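Joanne Gosling
10/16/20

A thread about cleaning cloths and scrubbers, because three people in the Arnport allotment group asked me and my answer was too long for one message. I am not an expert. I only wash many dishes and many muddy things.

First you must know my situation. We are seven in the house and we have no dishwasher. My kitchen in Pinden has one small sink, and the same sink is used for plates, for boots and for potatoes. So the tools for washing must be kept apart. This is the rule I am strict about.

In June I threw away all my old sponges. I had a bag of them under the sink and the smell was not nice. I decided to start again and buy only things which can be rinsed well and can dry in one night.

The first thing I bought was a mesh scrubber, the round kind. It is plastic net gathered into a ball. Water goes through it, so porridge and egg do not stay inside for a long time. You hold it under the tap and squeeze, then you shake it two or three times over the sink.

My mother used steel wool for everything and her pans had grey lines on the bottom. I still use steel wool, but only for the oven shelf. For a pan with a coating please do not use it.
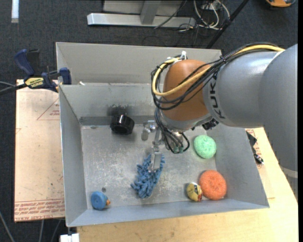
Colours are my whole system. I give one colour to one job and I do not change it, also when the shop has a nicer colour. The children can't read my labels (or they don't want to read them), but a colour they understand. A green mesh scrubber and an orange one, as you see lying on the right, are easy to tell apart even with soap in your eyes. In our house green is for plates and cups, and orange is for pots and for vegetables with soil on them. The shaggy blue cloth is a different type of tool and I write about it in the next post.

So, the shaggy cloth. It has many soft thick fingers, like a sea animal. I was thinking it was only for cars, but it is very good for window sills, radiators and the legs of chairs. The fingers go into the corners where a flat cloth goes over the top. I put my hand behind it and move slowly.

It has also bad sides. It holds a lot of water, so you have to wring it more than you expect. It collects hair. And on a greasy cooker it is a mistake, I made this mistake one time and the cloth needed two washes before it was soft again.

How I wash it: shake it outside first, strongly. Then in the machine at 30 degrees with a small spoon of powder and no fabric softener. Softener makes the fingers slippery and after that they only push the dust. I hang it from one corner and not over a radiator.

The scrubbers don't go in the machine. I put them in a bowl with hot water and a little soda for the time of one cup of tea. After that I rinse them and hang them on a hook by the window. If the mesh becomes flat or the middle opens, I move it down to the garden box, where it cleans flower pots until the end of its life.

Somebody asked about washing-up liquid. I use Nilunero, the 300 ml bottle, because it fits on my narrow shelf behind the tap. It is a bit thin but it rinses quickly. My neighbour prefers Igwe and her plates are as clean as mine, so please choose what you like.

About money: the mesh scrubbers are cheap, so I buy 2 of each colour and keep the second ones in a drawer. The shaggy cloth costs more, but if you wash it properly you will not need a new one for a long time.

One question from me now. Does anybody know a good brush for the inside of a narrow glass vase? Mine has a metal wire that scratches, and I have a vase from my aunt which I don't want to damage. A long handle would be best. Please write under this post and not in a private message, then the others can read it too.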